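The attic bathroom, part one

2/21/25

We have been in this house long enough that I stopped seeing the attic as a room. It was where the Christmas boxes lived. Then in December my knees had a word with me about the stairs at night, and we started talking about a second bathroom up top, next to where we sleep.

The first quote came from a place called Lirkier, and I had to sit down. The second was kinder, but it left out the plumbing, so I don't think it counts! 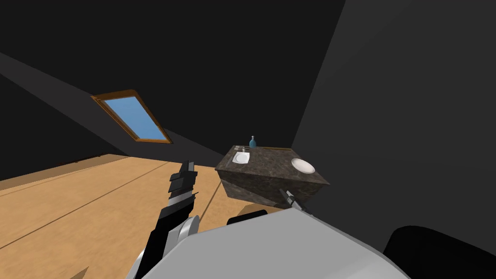
My budget is 2,000 for everything I can pick out myself, meaning the vanity, faucet, mirror and lights. I wrote it on an index card and stuck it on the fridge, where it has been frowning at me ever since. A vanity I liked at Kamel was 699 before the faucet, and I went back to visit it twice (the man at the counter waves now).

Then there is the stone. I grew up with a pink laminate counter that showed every drop of hair dye my mother ever spilled, so I lean dark. My sister says dark shows toothpaste. She's right, but I have wanted veined marble for 40 years and I think I'm old enough to wipe a counter.

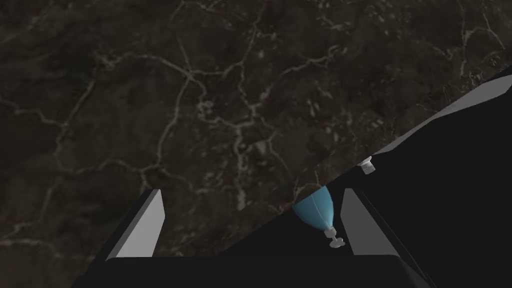
What I still need to figure out

Headroom, mostly. Also whether the fan can vent through the roof, and who is going to carry a slab up those stairs — not me, and not my husband either, whatever he tells you.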